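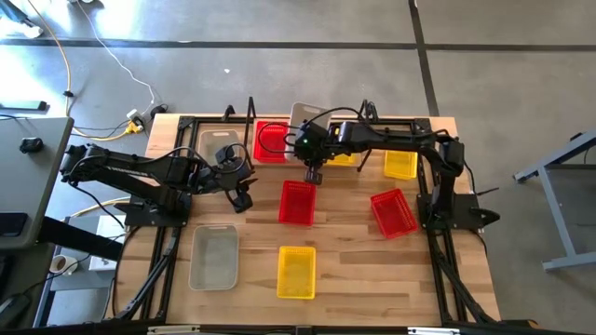 Station 2 Notebook, Clilwood Bench
March. Entry opened 8:40 a.m. Recorded by Akinyi Masanja. Present: Neema Mushi, Gitau Biwott. Hạnh Vương joined after lunch.

Purpose of the session

To continue collection of teleoperated demonstrations for the container nesting task. The target set by Gladys Biwott for the full set is 2,000 accepted episodes across all color pairings. The present session covers the mixed start layouts only. Sorted start layouts were completed under the previous protocol and are not to be repeated.

Task as written on the operator card

All containers begin on the tabletop. The operator brings containers of one color together and nests them, one inside another, until each color forms a single stack. Red and yellow baskets are the perforated type. The third group is the solid bins, which appear as "gray" in the label file regardless of how pale they look under a given camera. Please do not introduce a "white" label. Two operators did so last month and the merge script treated it as a fourth color.

Either arm may start. Both arms may hold the same container during a handover, but an episode in which a container is dragged across the wood for more than a short correction is to be marked for review.

Setup checks

Both arms were homed and the leader handles matched to the followers before the first take. Gitau repeated the check on the right side after the first attempt showed a small offset at the wrist. The offset was cleared by a second homing and did not return during the morning.

The overhead view and both wrist views were confirmed live in the Vedano recorder. Timestamps were compared against the bench clock. The left wrist view was lagging at first launch, and the recorder was restarted once. No episodes had been saved at that point, so nothing needs to be removed.

Exposure is fixed for all views. The floor at the far side of the bench reflects strongly when the blinds are open, and the overhead camera handles this poorly if left on automatic. Blinds remain as they are for the whole session, in whichever position the first accepted episode was recorded.

Start layouts

Layouts are drawn from the Ndung'u sheet, which gives a rough position and a rotation for each container. Exact placement is not required. Neema placed the containers by hand between episodes while I read from the sheet. We aim for the spirit of the layout, and in particular for the rotations, as the earlier data contained far too many baskets standing square to the table.

The mixed layouts produce a good number of cases in which one arm shadows the containers from the overhead camera. These are wanted. The policy trained on the first set at Gurnetberg did well when all rims were visible from above and stalled when a forearm covered one of them. In those cases the wrist view is the only useful source, and the operator should allow the gripper to pause with the basket in view before closing.

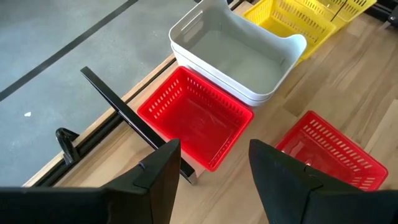
A pause of this kind should be brief and natural. If the operator holds still too long, the model learns to hold still as well, and we have spent enough time trimming idle segments by hand. Hạnh suggests one slow approach toward the rim with no full stop, and after comparing the two styles in playback I agree. The operator card will be amended to read "slow approach, no hold."

Grasp notes

For the perforated baskets, the preferred grasp is one finger inside the wall and one outside, near the middle of a long side. A corner grasp is accepted if the lift stays level. Grasps through the perforations are not accepted. A fingertip caught in a slot can pull the basket back up after release, and the resulting motion is of no use for training.

For the solid bins, the handle slot may be used, but not in every episode. Gitau had fallen into the habit of always using the slot, and on review the whole of his first block showed the same wrist angle. He has been asked to alternate between the slot and the plain rim. His second block is noticeably more varied.

Containers near the rails call for care. The finger housing reaches the rail before the fingertip reaches the table when the approach is steep. Operators are to come in from the table side and keep the wrist high until over the rim. One light contact was recorded by the left arm at 10:20. The arm was stopped, inspected and released by Neema. No damage was found and the episode was discarded.

Morning block

The morning block closed with 19 accepted episodes. A further 11 were saved but marked for review, most of them for the same fault: the second basket of a pair was set down slightly turned and rested on the rim of the first without dropping in. In several of these the operator then pressed down with closed fingers and the basket seated properly. I would like to keep those. A recovery is worth more to us than another clean run, provided the label marks where it begins. Gladys is to decide, and until then the episodes stay in the review folder.

Afternoon

Hạnh took the handles from 1:30. Her pace is slower than Gitau's and her handovers are smoother. We do not wish to balance the two styles by editing. The operator field must, however, be filled in on every save, and it was left blank on the first two of her episodes. Both have been corrected in the index.

The leader handle on the left side has developed some play at the thumb trigger. It does not affect opening, but closing begins a little later than the hand expects. Gitau tightened the screw from below and the play was reduced. The part should be replaced before the next long session — there is a spare in the drawer under the Gurnetberg parts list.

Storage

The raw recordings were copied to the shared disk at 4:15 and the checksums matched. The recorder disk has not been cleared. Please leave it until the review folder has been dealt with, as the review clips exist at full frame rate only on that machine.

Open items

Gladys: ruling on pressed-down recoveries.
Neema: amend operator card, print two copies, remove the old card from the bench.
Gitau: replace left trigger part and repeat the closing delay test.
Akinyi: add a check to the merge script so that an unknown color name halts the run and reports the episode.
Hạnh: select clips for operator training, including at least one with the forearm over the back row.

The next session begins with the layouts on the second page of the sheet. The first page is finished except for the last line, which was skipped because the rotation was not legible. I have asked for a clean copy.

A.M.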